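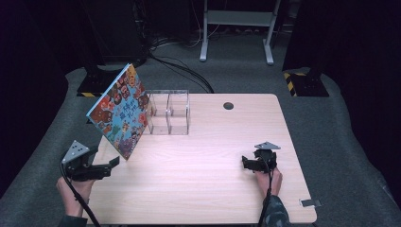

A clear box and a very busy picture book

I finally have the divided acrylic organizer out on the table, and I'm a little in love with it! Four compartments, two by two, and you can see straight through every one of them (no more digging for crayons). Reshma Ngcobo talked me into it back in February and I dragged my feet for months.

The picture book is the other treat. I can't read the Japanese title yet, but look at that cover, all those little cartoon characters packed onto light blue! I bought it secondhand for 300 yen and I keep propping it up just so I can see it from my chair.

Next job is sorting the rest of the kids' shelf. Picture books at the bottom, chapter books higher up, and the Brestska puzzle, all 100 pieces of it if we're lucky, goes wherever it fits. I might get a second organizer for stickers, too.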